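Notes for Trestitz talk, 16/06/2020
Shared meals and table manners: what guests want to be told
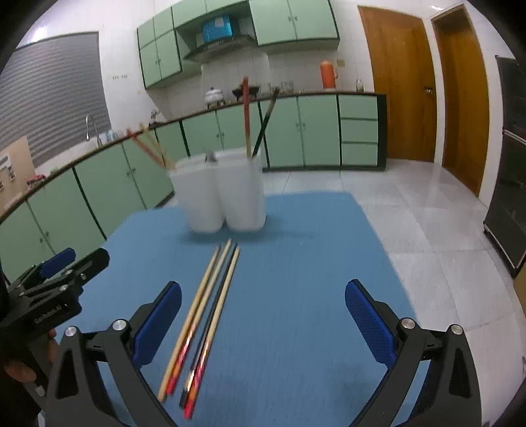
Start with the survey. We sent it to 129 host families in February and 98 wrote back. Most said the first dinner was the hardest part of the stay.

Why dinner? The guest is tired, the food is new, and everyone is watching. Pause here and ask who has hosted before.

Point one: say when people start eating. In some homes you wait for the oldest person. In others you start when your plate is full. Guests can't guess.

Point two: seconds. Read out the letter from Oduor Laizer, who ate 6 dumplings too many on his first night because he thought a clean plate was polite. His host kept filling it. Let them laugh, then move on.

Point three: serving from shared dishes. Chopsticks, forks, hands, a serving spoon. Show the guest once and leave it alone. Don't correct them in front of the kids.

Skip the Tapsell section if we are past the half hour.

Handout is on the back table, 9 pages, large print on request. Questions until the room is needed. Next talk is at Grondano, same topic, shorter version.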